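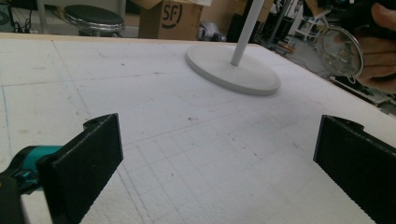
About Sistik

Sistik is a reference index of recurring devices in scripted fiction: television, film, comics, stage plays, novels and games. Each entry names one device, defines it, separates it from its neighbors and lists works in which it appears. The index is free to read and does not require an account.

Scope

An entry covers a pattern that a writer chose and that a viewer or reader can point to. Typical subjects are the false exit, the letter read aloud by its sender, the duel stopped by weather, and the servant who knows more than the household. Production trivia, casting news and reviews fall outside the scope. Plot summaries are kept to what is needed to place the device in its work.

Fan works are listed in a separate section of each entry and follow the same rules.

How an entry is built

A proposed device needs a working title, a definition of no more than 60 words, and citations from at least 2 unrelated works. Works by the same author, or within the same series, count as one. Proposals that meet these conditions go to the drafting queue, which we call Josby after the shared folder where it began.

In the queue, an editor checks the definition against existing entries. Overlap is the most common problem. When a draft overlaps an older entry, it is merged, narrowed or returned to the person who sent it with a note. A returned draft can be submitted again at any time.

Citations give the work, the episode, chapter or act, and a one-sentence account of how the device is used. "Happens a lot in this show" is not accepted as a citation. Endings are marked with a spoiler flag, and the flag does not expire with the age of the work.

Titles

Titles should be understood by someone who has not seen the work they came from. Older entries named after a character or a line of dialogue are being renamed as they come up for review. The former title remains as a redirect, so existing links continue to work.

History

The index started as a card file kept by Tomomi Tanabe while she was reading scripts for Driremby, a small theater publisher. The cards were sorted by scene type and used to answer questions from directors. Cillian Ní Chonaill wrote the first database for them, and the two put it online with 68 entries. The current index holds some 1,000.

The original numbering survives in the entry addresses. Gaps in the numbers are merged entries.

People

Tomomi Tanabe edits definitions and has the final decision on merges. Cillian Ní Chonaill maintains the software, the search and the cross-reference tables. Drafting and citation checks are done by contributing editors, who are credited at the foot of each entry they have worked on.

Funding

Sistik is owned by Staniforth, a company set up by the two founders to hold the index and its domain. Income comes from licensed copies supplied to libraries and drama schools. Licensed copies are updated each August and contain the same text as the public site.

Corrections

Use the correction link at the foot of the entry. State the work and the passage concerned. Corrections to citations are applied once checked; changes to a definition go back through the queue.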